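Kitchen Storage and Work Surfaces in a Shared Student House

Project report, second year, Design for the Home module

1. Background

Our group looked at how things are kept and used in the kitchen of Isum House, a shared house with 10 residents. The kitchen has one cooker, one sink and a single run of worktop along the window wall. Residents had complained that there was never a clear place to put anything down, and that large pans were left out because they didn't fit in the cupboards.

We wanted to find out which items took up the most worktop, and whether a simple change in layout would help. We had a budget of 310 pounds and worked through most of November.

2. Method

We measured the worktop and the cupboards first. The worktop is 560 mm deep, which is a little less than the standard units next to it. We then drew a plan and marked where items were left at the end of the evening. The same plan was used each time so the results could be compared.

Residents filled in a short form about what they cooked and where they expected to find things. The form was kept on one side of paper after the first version came back mostly blank. We also tried different arrangements ourselves, using items of different shapes and sizes, to see how much room a person needs for their hands when lifting something out from behind something else.

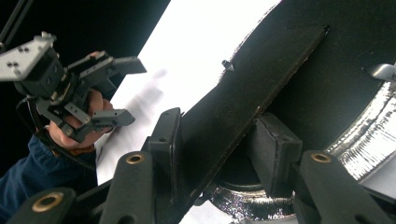

Reach turned out to matter more than we had planned for. Our first drawings only showed the outline of each item on the worktop. They left out the space needed to get a hand round it, so an arrangement that looked fine on paper was awkward to use. We redrew the plans with a clear margin at the front and on one side of each large item.

3. Results

Large round items caused most of the trouble. They leave gaps at the corners which fill up with lids, foil, packets and post. Flat items such as trays and boards were easier to store but were usually leaned against whatever was nearest, and they slid down when it was moved.

We tested two layouts. Layout A kept everything on the worktop but grouped it by size. Layout B moved the large pans to a low open shelf, bought from Antoniadis, and put the flat items upright in a rack at the end of the worktop. Residents used each layout for 5 days.

Layout A was tidy at first but went back to the old pattern quickly. Layout B held up better. The rack was used by nearly everyone. The low shelf was less popular with residents who did not like bending down to it, and two of them went on keeping their pans on the cooker.

4. Problems

The rack was too narrow for the largest oven tray, which we had forgotten to measure. The shelf also arrived with one fixing missing and we lost a morning getting a replacement. Fewer forms were returned at the end than at the start, so the comments on Layout B come from a smaller group.

5. Further work

Layout B has been left in place. We would like to try a wider rack and raise the shelf by one position, then repeat the evening plans next term.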